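Workshop notebook, education room
Jul 13, 2023

Test of the new school program "Water under the hill" before the autumn groups come. I write this mostly for myself and for the colleagues who will lead the program when I am away. The older notes from June are still valid for the entrance part, so I do not repeat them.

The model of the Irkow valley was the main problem again. It stands on the low table near the window, and when we pour water in the upper basin it should go through the gravel layer and come out at the spring on the other side. Today the first pour came out at the side of the box, under the village. The sealing from last month did not hold in the left corner. I dried it, put new silicone and turned the box so that the weak corner is higher. The second pour was better, but slow. For a class with small children it is too slow, they will look at the window and not at the spring.

I changed the gravel. The fine one from the garden store packs too much, so I mixed it half and half with the coarse one from the Beneš quarry. Now 2 liters go through before the teacher has finished the story of the mill. I would keep it like this. Please do not wash the gravel in the sink, the filter is already blocked one time.

The food coloring: blue is nice to see but it stays in the sand. Red looks like blood and the pupils talk only about this. I propose green, few drops, and only in the last pour.

Station with the measuring sticks. The Watero kit has arrived, with the strips for hardness and the small bottles. The instructions are written for a laboratory and not for children of ten years. I made a short version on one page, with bigger letters, and I left out the part about the reference solution. The strips must be read in good light. In the cellar room they all look the same brown, so this station must stay upstairs, even if it makes the walking order less logical.

One open question is the number of strips. A box contains 100, and if each pair takes one for the tap water and one for the spring water, we finish the box very fast. Maybe one strip per table is enough, and the others watch. I ordered 200 more for the moment and we will see after the first weeks.

The big wall map. The text says that the reservoir was built for 4,000 people. Teachers always ask how many people it serves now, and I had no answer in the spring groups. I will write to the town office. Until we have the answer, please say only the old number and say that it is the old number.

Translation of the worksheets. German is finished, Polish is finished except for the crossword. The crossword cannot be translated, it has to be made new – the word for "spring" does not have the same letters, of course. I suggest that in the Polish version we use a matching exercise in its place. The English version I wrote myself, so somebody with better English should look at it before we print. I am never sure with "the" and "a".

Timing. The full program needs one hour and a half if nobody is late, and the bus is always late. What can be dropped without damage: the film, the second round at the map, the drawing of the drop. What cannot be dropped: the model, and the walk to the well. The pupils remember the well from all visits. The teachers write it in the forms every year, and also that it was cold there, so please put the sentence about jackets at the beginning of the confirmation letter and not at the end.
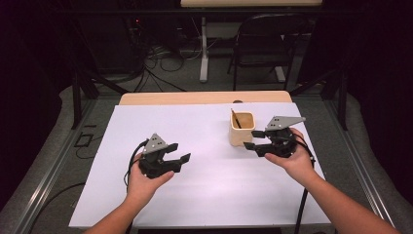 The Trornby trail sheets are still in the old design, with the wrong opening hours on the back. There is a full carton of them behind the door. I do not want to throw them away, the map inside is correct. For school groups we can use them with a sticker over the hours. I have printed a first page of stickers and they are a little too small, one line of the old text is visible under it. Next try with the wider labels.

Small things:
The stool number four is not stable, I put it outside.
The magnifying glasses need new cords.
The key for the well is again on the hook by the copy machine – please leave it there.
The poster with the water cycle hangs too high for first grade. I can lower it if I find the long screwdriver.
The sound of the pump in the exhibition is too loud when two groups are inside. I turned it down to the first mark.

For next time: try the model with the green color and the new gravel, measure the time from pour to spring with a watch, and test if the corner is still closed after one night full of water. I left the upper basin filled and a dry cloth under the left side. Who comes first in the morning, please look at the cloth and write here below if it is wet.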